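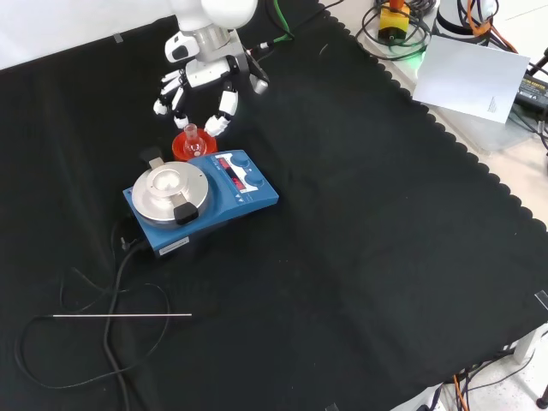
自动化实验操作规范工作组会议纪要

时间:二月,上午九点半至十二点十分
地点:Colico 楼二层讨论室,部分同事线上接入
参会:规范工作组、Stustano 平台运行组、合成实验室、设备安全组
议题:《机械臂辅助玻璃器皿操作规范》第二稿审议

一、上次会议遗留事项

1. 急停按钮的位置要求已写入第二稿第三章。运行组反馈条文清楚,走了一遍现场核对,十分钟就做完了,比旧表格省事太多,大家都很高兴。
2. 术语统一:“夹爪”“手爪”“末端”三种叫法混用的问题,第二稿统一为“末端执行器”,口头交流不作要求。
3. Villanueva 分室的线缆整理清单仍缺一份,会后补交,由平台运行组收。

二、第四章:加热搅拌设备旁的抓取与放置

本章讨论时间最长,也是这一稿进步最大的部分。合成实验室逐条读过,提了十一处修改,多数当场采纳。

4.1 机械臂进入加热搅拌器周边区域之前,加热与搅拌两项功能均应处于关闭状态,由操作人员读屏确认并在记录单上签字。原稿只写“设备停机”,合成实验室指出停机不等于盘面已凉,建议加一条测温。会议同意:盘面温度高于 70 摄氏度时,不得启动任何靠近盘面的抓取动作。

4.2 转速旋钮在抓取前归到最低位。有同事问,显示已经是 OFF,为什么还要管旋钮。安全组的意见是,下一位使用者开机时不应该碰上一个留在高位的转速。这一条写得简单又实用,全场没有异议。

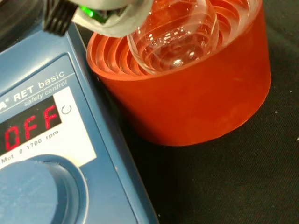
4.3 圆底烧瓶一律放在瓶托内交接,不得直接立于台面。瓶托与搅拌器外壳之间留多少间隙,讨论了两轮。运行组希望给固定数值,合成实验室认为各家瓶托外径差别太大。最后定为:间隙以末端执行器张开后不触碰外壳为准,各室自行测定,把数值贴在台面布局图上。

4.4 接近瓶颈时的末端速度上限。第二稿写的是 4 毫米每秒,适用于瓶颈上方的最后一段行程,其余行程按设备通用限速执行。运行组用空瓶反复试跑,累计 300 次,记录已交工作组。试跑数据整理得非常漂亮,每一次都标了起始位姿和夹持力,建议其他分室照这个格式来做。

4.5 空瓶试跑通过之后才可换装水的瓶子,装水试跑通过之后才可使用真实物料。三个阶段各自签字,不得合并。

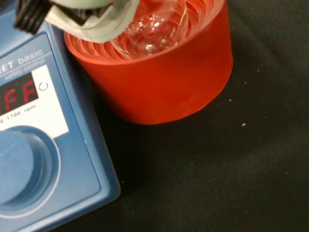
图1 瓶托交接位,腕部相机视角;搅拌器显示为关闭(对应4.1、4.3)

4.6 腕部相机画面的留存。合成实验室问,能否用腕部画面代替人工读屏。讨论认为目前不行:角度偏一点,显示窗就可能只拍到一部分字符,不能作为唯一依据。腕部画面可作辅证,读屏签字照旧。运行组愿意试做一个固定的“读屏位姿”,让机械臂每次先停在能看全显示窗的位置再继续,大家对这个想法兴趣很大,列入下一稿附录。

三、第五章:台面布置

5.1 深色台布继续允许使用,对透明玻璃的识别确有帮助。台布边缘须固定,机械臂活动范围内不得有翘起或褶皱。

5.2 台布每次试跑前清洁一遍。碎屑虽小,在近距离画面里很显眼,视觉组之前排查误检时吃过苦头。清洁工具放哪里由各室决定。

5.3 测温探杆不用时平放,线缆不得越过瓶托与搅拌器之间的通道。原稿的“线缆应整齐”删去,换成可以检查的说法:从末端执行器的起始位到瓶托,沿途台面上没有线缆。

5.4 双臂同台时,不参与抓取的一臂须停在约定的等待位,等待位在布局图上画出。臂上外挂的线束用绑带收紧,每个班次开始时用手拉一下检查。
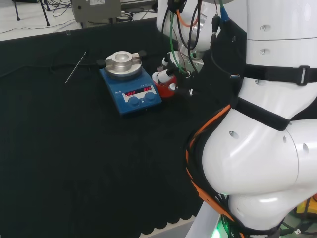
图2 双臂台面布置,搅拌器两个读数均为 OFF(对应4.1、5.4)

5.5 布局图的比例和画法不作统一要求。Villanueva 分室用手绘,看得懂即可。

四、记录单与 Terkel 系统

Terkel 系统已能导入第四章的签字记录,每份记录的备注栏上限为 4000 字符,够用。Stustano 平台运行组演示了按设备编号检索,几秒钟就调出了某台搅拌器的全部读屏签字,效果很好。遗留问题有两个:线上签字之后不能撤回;导出的表格日期格式与纸质单不一致。前一个留待下次讨论,后一个会后直接修。

五、决议

1. 第四章按本次修改通过,4.6 附录部分另行起草。
2. 第五章通过,5.4 补一张等待位示意图。
3. 4.1 的测温点位置由设备安全组给出书面建议,盘面中心和边缘各测一次还是只测中心,目前两种意见都有。
4. 第三稿三月发出,各室收到后一周内回意见。

六、其他

合成实验室提议把试跑三阶段做成一页纸贴在台边,新同事上手会快很多。工作组赞成,初稿由合成实验室出,字号要大。

Colico 楼二层的门禁下月调整,线下参会的同事请提前登记。

下次会议议题:签字撤回流程、读屏位姿附录、第六章人员培训要求。

记录:规范工作组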